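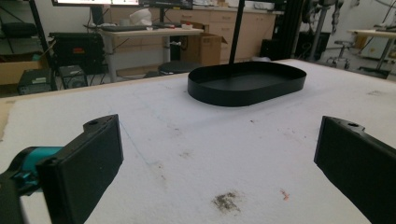
Last changed: Fri 5 April

3. Does a hook stand keep a table clear?

Makers of hook stands tend to claim that a raised bar and a tray at the foot will take small things off the table. We doubt it. The stand we discuss has a black oval tray as its base, with a thin pole rising from the middle to a crossbar with small prongs or hooks (Figure 2). The tray is shallow, and its low rim would hold back a ring or a coin, but it still takes up table space of its own.

The Mesthorpe survey put the gain in clear surface at 300 square centimetres per table. It did not subtract the tray. Lu and Poon repeated the work at Plendbridge in January and found no gain they were willing to defend. Nor does a stand do anything for the state of the surface. The white covering in Figure 2 has a patch of dark speckled grime near the front and faint grey streaks, and a looped olive-green strap or cord lies along its left edge. A tidy score that counts only loose objects would miss the first two altogether.

Figure 2. Stand with oval base tray on a white tabletop.
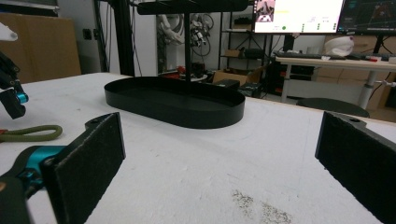 Kimutai Kimaro objects that we ask too much of a cheap object: people buy a stand so that they can find their things again, and a clear table is a separate matter. We accept the point about finding things, though the Mesthorpe survey did not test that either.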